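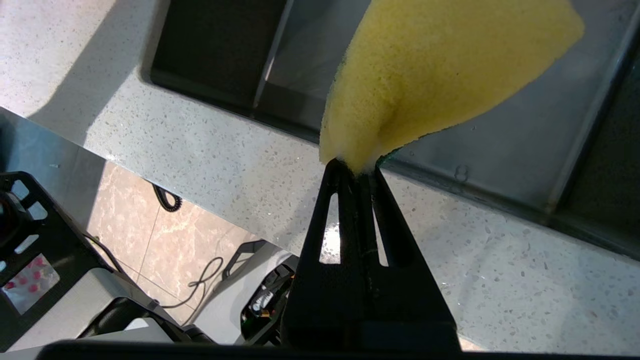
The planner at Talard used to treat every grasped object as a rigid body, and Yae Kubo spent most of January removing that assumption. Kubo maintains the motion stack; Khang Mạch writes the grasp controller that feeds it. "A mug keeps its shape after you close on it," she says. "A sponge pinched at one corner, bent over like that above a sink, has an outline the collision checker never saw." The old code attached a fixed box to the fingertips. The new version rebuilds a padded hull from the wrist camera every 500 milliseconds and replans only if the hull grows.

Mạch was against it at first. "I wanted the controller to deal with contact and leave the planner alone," he says. His objection was latency. In the Sallmont test set of 294 logged grasps, the first build missed its deadline on 19. Moving the hull fit to its own thread brought that down to 3, all of them cloth.

Neither engineer considers the interface finished. The hull message carries no confidence value, and the planner has to guess a margin. "It's a constant in a config file," Kubo says. "I'd like it gone before we merge." Mạch wants the replay tool fixed first.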